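Sekcombe Small Parts Cabinet, Wall or Bench
Item no. 3774
In stock, ships from our Itmont store
Page updated Oct 21, 2019

If you sew, fix bikes, tie flies, build dollhouses or just own a house, you have a drawer. You know the one. Mine had picture hooks, spare buttons, fuses, a bag of curtain rings from two apartments ago and a key that fit nothing. I sold cabinets for years before I took one home, which my sister thinks is very funny, and now I can find a size 10 snap fastener with my coat still on.

The Sekcombe is the one I took home. It's a steel box with clear drawers, it comes in gray or dark green, and it's the cabinet I point people to when they walk in and say they want "something for bits."

What you get

The cabinet itself, fully put together, with the drawers in. A bag of dividers (they snap into grooves, and yes, you need to push harder than you think). Two hanging screws with wall plugs. Four stick-on rubber feet if you'd sooner have it on the bench. A sheet of blank paper labels that slide in behind the drawer fronts.

It comes in two widths. The narrow one fits between a standard shelf bracket pair and is the better pick for a closet or a laundry room. The wide one has the same small drawers up top plus a row of deep ones at the bottom, and those deep ones are why I went wide. They take a full spool of ribbon lying flat, a tube of glue, a tape measure, all the stuff that never fits in the cute little drawers.

Drawers

They have a stop at the back, so they don't shoot out and dump beads all over your feet. Lift the front a touch and they come all the way out, so you can carry one over to the table. I do this constantly! The plastic is on the thick side and a bit cloudy compared with some of the cheaper cabinets, but I've dropped mine on a concrete floor and it only got a scuff. If you do manage to crack one, we sell single drawers. Please tell us small or deep when you order.

Filling it

Okay, this is where I get bossy. Don't tip everything out of its packet on day one. I did, and then I had a lovely drawer full of tiny things and no idea what they were or how to get more of them. Now I open the packet, pour the contents into the drawer and fold the card in behind them. If the card is too big I snip out the part with the code and toss the rest. Plain codes are the ones to save, because they mean nothing until you want to reorder, and then they mean everything.

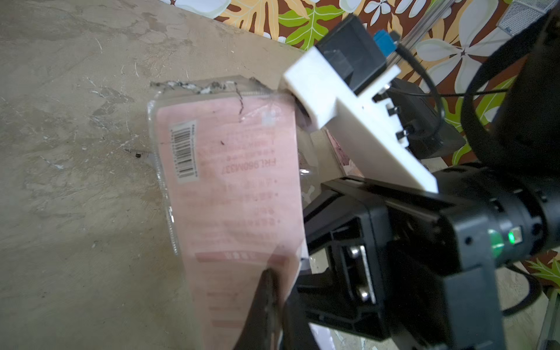

Model code FKL980M337, next to the barcode on the pink card.

Helmi Suominen, who runs our Saturday-style open bench (it moves around the week, check the board by the door), goes one step further and writes the code on the back of the slide-in label. You pull the label, flip it, there's your number. I've started doing it for anything I buy more than once a year. For the rest the card is fine.

Also, zip-top packets can just go in the drawer whole. They stack standing up in the deep row like little files, and you can flip through them with one finger.

Labels

The sheet in the box will do you for a first go. After that we sell refill packs, or you can cut your own from index cards — the slot takes anything up to card weight. Write in pencil. You will change your mind about where the cup hooks live, probably before the end of the first evening. I like one word per label and I like it vague. "Hooks" beats "brass hooks, medium," since sooner or later you'll buy the large ones too.

Hanging it

Use the template on the back of the instructions and a level. Into studs if you can. The keyhole slots are a little snug on the green ones, so leave the screw heads a hair farther out than the drawing shows. Hang it empty, then load the drawers. If you rent, go with the rubber feet and put it against a wall.

What people ask

Can I stack two? Yes, same width on same width. The feet sit in the dimples on top. I wouldn't go three high without screwing them to something.

Will it hold nails and screws? It will. Keep the heavy stuff low, and don't fill a deep drawer to the brim with drywall screws unless you enjoy a workout.

Is it the same as the Abreu? No. The Abreu is all plastic, lighter, and cheaper, and it's a nice cabinet for beads and thread. Drawers from one won't fit the other.

How much does it take? Yutong Qin at our Altbridge store keeps up to 400 buttons in one small drawer of hers, shirt size, and it still closes.

Do you deliver? Both widths, yes. The wide one goes by carrier and you'll get a text first. Or pick it up from either store and we'll help you out to the car with it.

Returns

Bring it back unused within the month with the dividers still bagged. The next batch of the green is due in January, so if you want green and see it in stock, that's what's left on the shelf.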